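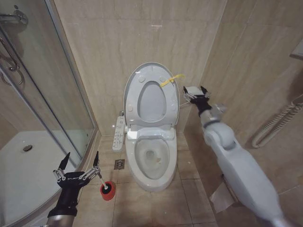 小卫生间大作战

2025年11月15日　文/Matilde Torres
阅读时间：3分钟

今天终于轮到卫生间了！拖了好久，早上喝完咖啡，一鼓作气就开工。

先对付马桶。盖子掀到底，靠着墙，里面那几道淡淡的褐色印子看得我心里发痒。以前我总是刷两下就算，这回下了决心要慢慢来：清洁剂沿着内沿挤一圈，去阳台晾完一筐衣服再回来刷。红黑相间的刷头我特别喜欢，颜色精神，拿在手里人也跟着精神（Oda笑我，说哪有人会夸马桶刷的）。

左边那块带一排排小按键的控制面板最费工夫。按键缝里要用棉签一点一点地抠，抠完再用软布擦一遍。我一直记不住哪个键管什么，Lesego说她家那个也一样，用了几年只按过两个，哈哈。

地上的纸团要捡，地漏的格子要冲，淋浴房那扇弧形门也得擦。说到玻璃，上次Percy教我用旧刮水器从上往下刮，真的好用！就是底下的淋浴盘要蹲着擦，蹲到腿麻，站起来的时候扶着墙缓了好一会儿。

我越来越喜欢这间小屋子的瓷砖了。刚搬来时嫌米色老气，现在觉得它那些褐色的纹路很耐看，灯一开还会反光，小小一间也显得亮堂。Valter早先劝我换成白砖，幸好没听他的。

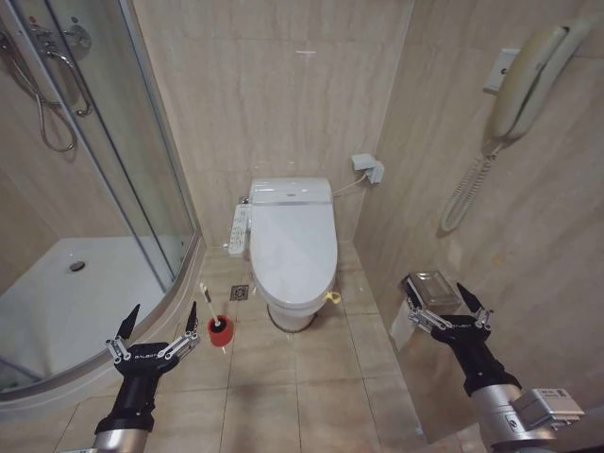 盖子合上，刷子插回红色的刷座里，我的小卫生间。

中午煮了面，多加了一个蛋犒劳自己。下午去Vieira买了新的清洁剂和一包棉签，一共109块，顺手还看中一块浅灰色的脚垫，犹豫半天又放回去了。回家路上一直在想它，放在淋浴房门口肯定好看！

明天擦厨房的抽油烟机。手套洗好了，挂在阳台上。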